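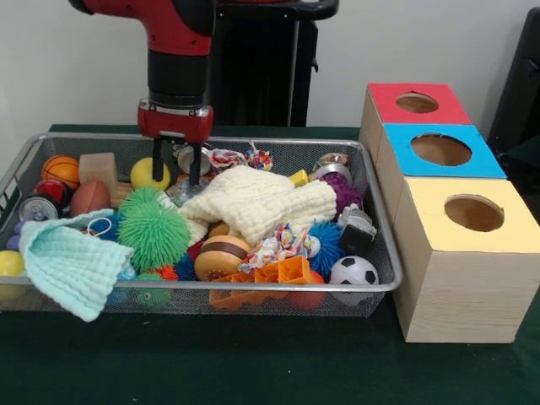 Do you people ever meet in person, a member wrote to us last June, or is it all just profiles and waiting? Fair question! We meet constantly, and so do our members, and that's pretty much the story of Brulero.

I started the site after moving to Gonine for work and finding out how hard it is to date in a place where you don't know a soul. The big apps kept showing me folks three hours away. So I put up a sign-up page for singles in Gonine and Tisier, told a few coworkers (who told everyone, thanks a lot), and suddenly I was running a dating site from my kitchen.

We're a team of four now, and we have 1083 members. I know that's tiny. We like it tiny! One of us reads every new profile before it goes live, and if something feels off, we write and ask. Most of the time it's just a person who hates writing about themselves, and then we help them fix it up.

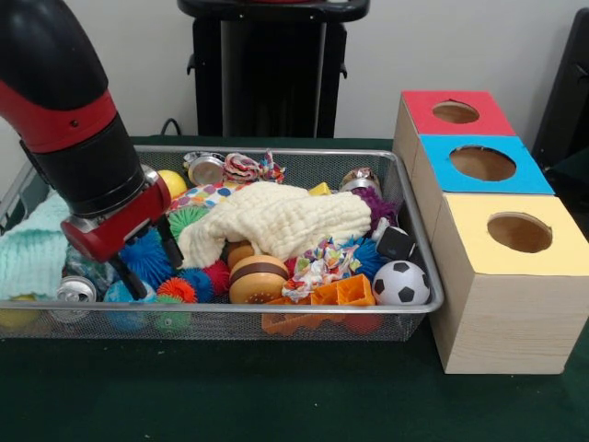
What you get when you join

Your first 14 days are free, and we don't ask for a card until you decide to stay. You can message anyone from day one, no coins or boosts or any of that stuff. If you'd like company on a first date, come to one of our group nights at the Uddin Street cafe. You sit at a table of four, you order something, you talk. I still get nervous before every one of them, and I'm the host.

Where to find us

Our office is in Gonine, upstairs from the bike shop, and the door sticks so push hard. Email is faster, though. Write to the help desk from your account page and one of us will get back to you, usually the same day (Sundays are slow, sorry).

Page last updated May 15, 2021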